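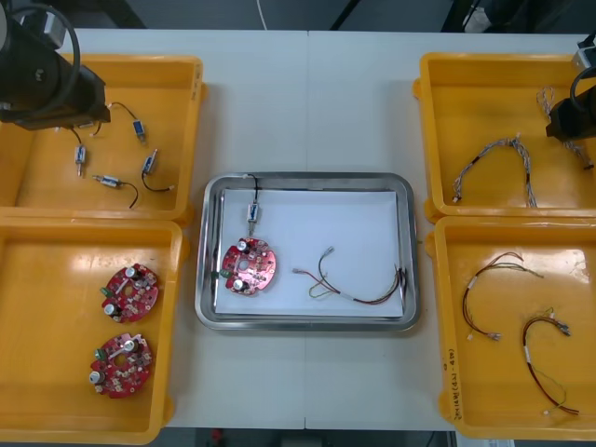 How do birds know where to go in winter?

Imagine you are eleven weeks old. You weigh less than a slice of bread. One evening in September you get a strange fidgety feeling, and instead of going to bed you set off for Africa. You have no map, no snacks and no phone, and your parents left a fortnight ago without you.

For a young cuckoo this is a perfectly normal autumn. It has never met its real parents at all (cuckoos leave their eggs in other birds' nests and go off to do something more interesting), so it can't have asked them the way. It goes to the right part of Africa regardless. Grown-ups with a satnav have been known to miss the turning for the swimming pool.

What is migration?

Migration means moving from one place to another and back again as the seasons change. Lots of animals do it, including whales, eels, butterflies and some people's grandparents. Birds are the famous ones, mostly because they do it over our heads and make a noise about it.

People often say that birds fly south because they are cold. A bird wears a feather duvet all day, and most of them can put up with a fair bit of cold. The real trouble is dinner. A swallow eats flying insects, and in January there aren't any flying insects to speak of. A swallow that stayed would be warm enough for a while and very hungry indeed.

So why bother coming back? Summer in the north has long days, which means more hours for catching food, and a great many insects and caterpillars. If you have five chicks shouting at you from dawn to dusk, you want to live near the shops.

Getting ready

Before a long trip a small bird eats. Then it eats some more. A sedge warbler getting ready to cross the Sahara can nearly double its weight, which is like you going to bed one size and coming down to breakfast three weeks later as two of you. The fat is its fuel. It gets burned up on the way, and the bird arrives thin and in a bad mood.

Birds in cages get the fidgets at migration time too. They hop and flutter at night, and they tend to hop in the direction they would be flying if somebody let them out. Scientists have a German word for this, Zugunruhe, and it is said more or less "TSOOG-oon-roo-uh". Try it on your teacher.

How do they find the way?

Birds use several kinds of directions, and they seem to swap between them depending on what is working.

The sun. Birds that travel by day can use the sun as a compass. This is harder than it sounds, as the sun will not keep still. It is in the east in the morning and the west in the evening, so a bird has to know what time it is. Luckily it has a sort of clock in its body, and never has to wind it.

The stars. Many small birds travel at night, when the air is cooler and the hawks are mostly asleep. Young birds watch the night sky and learn which part of it stays put while all the rest turns slowly round. In our half of the world, that still bit is north. Scientists found this out by putting birds in a planetarium and moving the stars about, which was rather a mean trick, but it worked.

The Earth. Our planet is a gigantic, weak magnet. You can't feel it, but a compass needle can, and so can a robin. How the robin does it is still being argued about. One idea is that there is something special in its eyes, and that it may even see the magnetic field as a kind of shading over everything. Nobody has managed to ask a robin.

Landmarks. Rivers, coasts, mountains and even main roads. Homing pigeons have been tracked following a road and turning off at the junction. They do not indicate.

Smell. Some seabirds seem to sniff their way about the ocean. To us the sea smells of sea. To a shearwater it probably smells of a hundred different places, most of them fishy.

Do they ever get lost?

Oh yes. Strong winds push birds sideways, and fog makes them muddled. Now and then a young one sets off in quite the wrong direction and lands on an island a very long way from where it ought to be. It sits in a bush feeling peculiar while a crowd of people in green coats stares at it through telescopes. They are delighted. The bird is not.

How do we know all this?

A long time ago people had to guess. Some thought swallows spent the winter asleep in the mud at the bottom of ponds. One writer in the 1600s decided that birds flew to the moon. You may laugh, but he had noticed they went somewhere, and he had got the "up" part right.

Later, people started putting rings on birds' legs. Each ring has its own number on it, such as 371, though usually rather longer, and an address to write to. If somebody finds the bird again, we know two places it has been. What it did in between is its own business.

Now there are tiny trackers as well. Some talk to satellites. Others just record how light or dark it is, and from the times of sunrise and sunset you can work out where the bird was. It doesn't work well if the bird spent the day in a thick hedge.

A swallow called Stostolis

Let's make up a swallow and call her Stostolis. She was hatched in a barn in the village of Lastitz, on a beam above a tractor. Don't look for Lastitz in an atlas, as we made that up too.

In September she joins the others on the telephone wires. There is a lot of chatter, and several false starts. Then they go – over France, over Spain, across the sea and on to the edge of the desert. She flies low by day and snatches insects as she goes. At night she sleeps in a reed bed with roughly 2,000 other swallows, all of whom want the same reed.

If all goes well she reaches South Africa before Christmas, where it is summer. She grows new feathers, which takes ages. Around February the fidgets come back, and by April she is near Lastitz again, looking for a barn and complaining about the weather.

Things to try

Pick a window and keep a bird diary for 12 weeks, starting in March. Write down the first day you see or hear each new visitor. The chiffchaff is a good one to begin with, as it says its own name over and over until you are quite tired of it.

Or go out after dark on a clear night in October and stand still. If you hear a thin "tseep" from high up, that is probably a redwing coming in from Scandinavia. Take a grown-up and a hat.

Words to know

Migrant: a bird that travels between a summer home and a winter one.

Resident: a bird that stays put all year, like most house sparrows.

Vagrant: a bird that has turned up somewhere it doesn't usually live. See green coats, above.

Roost: a place where birds sleep, often with too many others.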